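How to Plan the Budget for a Small Robot Practice Kitchen

Posted in: Lab Planning > Equipment and Purchasing

When we prepared our first manipulation bench at Oton, we spent too much time comparing arms and almost no time on the kitchen. These are the steps I now follow.

1. Write the tasks before the prices. Ours were short: put an object in the pot, take it out, move it to the sink. Each task tells you which objects you must buy.

2. Choose the kitchen. A children's play kitchen is enough for tabletop work. Check the depth of the sink and the reach to the faucet against the data sheet of your arm.

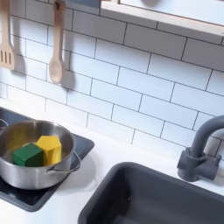
3. Buy objects in two groups. Start with simple shapes, such as painted wooden blocks, and add play food later. We gave 133 dollars to this line and kept 15 dollars of it for lost pieces. If the pot is shiny metal, plan some hours for testing, as reflections can trouble a depth camera.

4. Put the burner light on the list. If a task depends on the light being on or off, your supplier must confirm that it can be switched separately. Fluditz answered this question in one day, Poltine needed two weeks. Ask also about spare parts and who pays the return shipping.
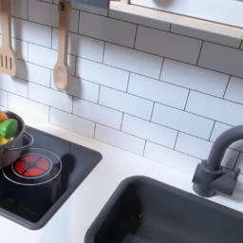 Play food in the pot, with the red burner light on.

5. Add the small costs. Clamps, cable covers, lamps and batteries are easy to forget. I put them in one line and review it after 7 weeks.

6. Order the arm last. Keep 5 percent of the total open until it is mounted and the reach is checked.

Comments (2)

Kieran Crabtree: Did you fix the kitchen to the bench or leave it free? Ours moves when the arm pushes.

sedgwick_lab: Thank you for step 4. We forgot to ask and had to order again.

Contact | © 2018 Oton Bench Notes | Back to top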